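Materials Handling II, Unit 6
Tray Storage and Transfer at the Rack
Notes: M. Chiu. Lab sections: U. Mendoza

6.1 Scope
Unit 5 covered closed cartons. Unit 6 covers rigid open trays with a raised rim, moved between a shelf and a low staging surface. Trays that nest are covered in Unit 7.

6.2 Terms
Face: the recessed side of the tray.
Rim: the raised border. All handling is by the rim or outer edge.
Staging surface: any flat top used to hold trays during a transfer. A closed carton on a bin is acceptable for empty trays.
Crosswise: long axis of the tray at right angles to the long axis of the shelf.

6.3 Shelf loading
Lab racks are rated at 270 lb per shelf, evenly distributed. Start at the far end and work toward the open side. Leave 10 mm between neighboring trays. Do not let a tray rest against a brace or crossbar. Record the shelf code on the Ulloa sheet before the next tray is placed.

6.4 Staging height
A low staging surface requires a longer reach and a change in tray angle on the way down. Check three points: the top is closed and flat, the carton sits fully on the bin, and the bin does not rock. Lettering on the carton is ignored for orientation. The tray sets its own reference, with the narrow end taken as the end.
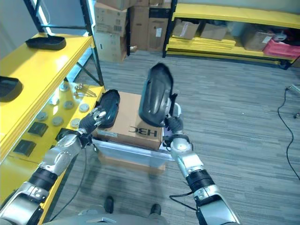
6.5 Tray angle
Angle is measured between the tray face and the staging surface. A tray near vertical takes up little width but needs a firm grip on one edge. A tilted tray can be lowered on its near edge first, then laid down. With two trays over one carton, lower the tilted one first and keep the other clear of its rim.

6.6 Assignment
Complete the Uketix worksheet, items 1 to 8. Limit the written answer to 500 words. Bring it to the January lab.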